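Moisture Migration in Toasted Bread During Short Storage
Project report, Food Properties Laboratory
Urszula Cieślak and Elsa Hakala
December 7, 2022

1. Purpose

Toast loses its crisp texture soon after it leaves the toaster. The surface is dried by heating while the center of the slice keeps most of its water, and the water then moves outward until the two regions approach balance. The purpose of this project was to measure how the type of resting surface affects the rate at which the crust side of a slice softens.

2. Background

Bread crumb is a porous solid. When a slice is toasted, water near the surface evaporates and the outer layer becomes brittle. Browning is caused mainly by reactions between sugars and amino acids and does not by itself make the layer crisp. Crispness depends on water content. Above a certain level the starch and protein network changes from a glassy to a rubbery state, and the slice bends before it breaks.

Two sources of water act on the surface after toasting. The first is diffusion from the center. The second is vapor that leaves the slice and condenses on whatever lies under it. A closed, flat surface traps this vapor. An open rack lets it escape. Slices that overlap on a plate have a further trapped area between them, and this case is common enough at home that we included it in the tests.

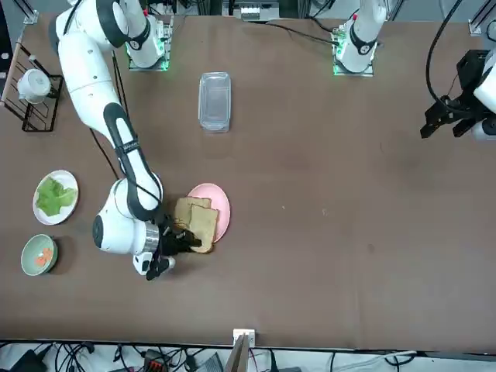
3. Materials and Method

White sandwich bread from one bakery (Pawłowska) was used throughout. Loaves were bought on the morning of each session and kept in their bags until needed. The end slices were discarded. In total 100 slices were tested over 13 sessions.

Each slice was weighed, toasted on the same setting, weighed again, and placed on one of 3 surfaces: a wire rack, a ceramic plate, or a ceramic plate with a second slice partly covering the first. Slices were weighed at fixed intervals during storage. At the end of storage each slice was supported at both ends and loaded at the center until it broke or bent past the limit of the fixture. The load was read from a Sudico bench gauge.

Room temperature and humidity were logged at the start and end of every session. Sessions in which the humidity drifted outside the chosen band were repeated.

4. Results

After cleaning, the data set held 468 mass readings. Slices on the rack lost mass throughout storage. Slices on the plate lost less, and their lower face was noticeably softer than the upper face when pressed. The overlapping pairs lost the least mass, and most of them bent without a clear break. The spread between slices was largest for the overlapping pairs, probably due to differences in the covered area, which was set by eye.

5. Sources of Error

The toaster did not heat both faces equally. We turned every second slice to reduce the effect but did not correct for it in the analysis. Handling before weighing may have removed crumbs, and this would appear in the data as lost water. The gauge was zeroed once per session and should have been zeroed before each reading.

6. Further Work

The plate tests will be repeated in January with a warmed plate. A template for setting the overlap has been drawn and will be cut before then.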